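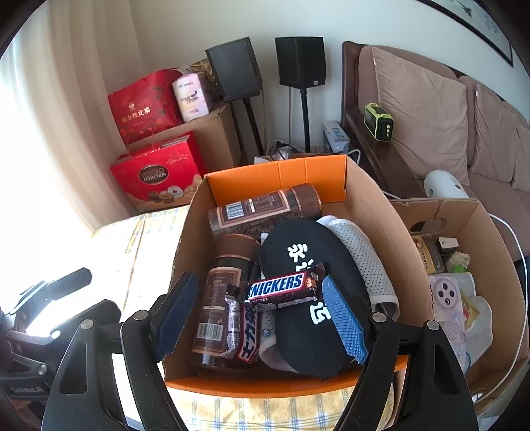
The Tralard mixed-tote packing cell is for warehouses where no two boxes hold the same things. A pair of gripper jaws does the lifting, and a person stays at the bench to make the decisions. Most of our customers pack returns, gift orders and household goods, and the trouble is always the variety. A box can hold two brown canisters, one on its side and one standing, with a Snickers bar lying between them and a piece of white mesh fabric beside it, and each of those needs a different grip. The textured pads on the jaws do most of that work. Pads are a wear part and can be changed at the bench without tools.

What changes for the packers

At our Stetstead site the first cell went in alongside a line of hand packers. Nobody on that line was let go. Two people per shift now run the cell, and the others moved to checking, labeling and damaged goods. Assunta Villa, shift lead, reports fewer sore wrists and less bending, and more time spent at the screen than some of her crew would like. New operators need one full shift next to an experienced one before they run the cell alone.

The cell stops and asks when it is unsure. The operator picks the item by hand or marks a grip point on the screen, and the cell goes on to the next item. Soft goods and thin plastic bags still cause the most stops. If your work is mostly bagged clothing, talk to us before you order.

In use

Output at Stetstead is 267 items an hour with mixed totes and 300 with boxed goods only. Breaks, box changes and operator stops are included in both figures. The cell does not set the pace for anyone working next to it, and the packers can pause it from either side of the bench.

Supplied with the cell

Jaw unit with pads fitted
Spare pads, 2 pairs
Bench and operator screen
Stop buttons, left and right
Operator handbook
On-site training for the first crew

Lead time and service

Cells are built to order at Brusden. Orders placed by January ship in spring. Service visits are booked through Heriberto Llanos, and spare pads can be ordered from the parts desk by phone or email.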